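Home Projects Gallery Notes Downloads Contact

Search this site Enter keywords Go

Stumix gallery: the planner meets lunch

Stumix is the grasp planner we write at Trolow, from two rooms over a carpet shop in Mernstead. It takes in camera views, decides where a pair of fingers ought to go, and then explains itself in a log file that runs longer than most novels. For its first year it picked up blocks. It was very good at blocks. Everyone is very good at blocks.

In the spring we moved it on to food, on the theory that software should be humbled early. The page has one picture on it so far. The gallery template has space for a good many more, and the template is an optimist.

The wrist view is what Stumix works from once the arm is close in. The overhead camera gets it to the right part of the table, and after that the overhead camera is mostly admiring the back of the wrist. Everything that matters in the last stretch is decided from down between the fingertips, with the fingertips themselves taking up a good part of the view.

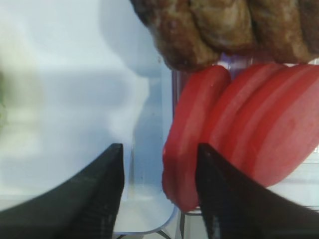
Segmentation is where our afternoons go. The perception module, which is called Ham for reasons lost in an old commit message, has to say where one object stops and the next begins before the planner is allowed an opinion. Ham learned its trade on things with corners. Give it three red slices leaning on one another like fanned coins and it has to find two boundaries between red and slightly different red, with the right fingertip covering part of the front slice for good measure. Then there is the clear wall of the container, a pale bluish band up the middle, which a depth sensor may report as a wall, a smudge or nothing at all, according to mood. The browned food behind, with its three rounded lobes, is at least a different colour. We take our kindnesses where we find them.

Some notes for anyone working on the same sort of thing:

Finger masking. We subtract the gripper from every wrist view using the joint angles and the CAD model. An early build skipped this step and planned, with high confidence, to grasp its own left finger.

Clear plastic. Ham now has a separate class for it, trained on 700 hand-labelled views. The labelling was done on successive Wednesday afternoons, and the mood of the labels declines noticeably as the set goes on. The planner treats anything in that class as solid, whatever the depth map says. This makes it timid near the side of a tray, and we have decided that timid is fine.

Candidate grasps. Stumix samples 1000 per view and throws nearly all of them away. We cut that to 243 for a while to save time, a number chosen by a parameter sweep and defended by no one since. It was fine on blocks. On overlapping slices it kept running out of ideas, so the larger figure came back.

Timing. Ham takes 130 milliseconds per view on the bench machine. The planner is quicker, and spends the difference waiting, which it records in the log at some length.

Force limits. Set per class, in a text file, by hand. There is a tidier way to do it — it has been on the whiteboard since December.

Still to do: a better guess at which slice is on top, a replay tool that opens in under a minute, and a viewer for the logs that doesn't assume the reader has a free weekend. The next build goes up on the Downloads page when the replay tool behaves.

Contact: use the form on the Contact page | © Trolow, Mernstead | Back to top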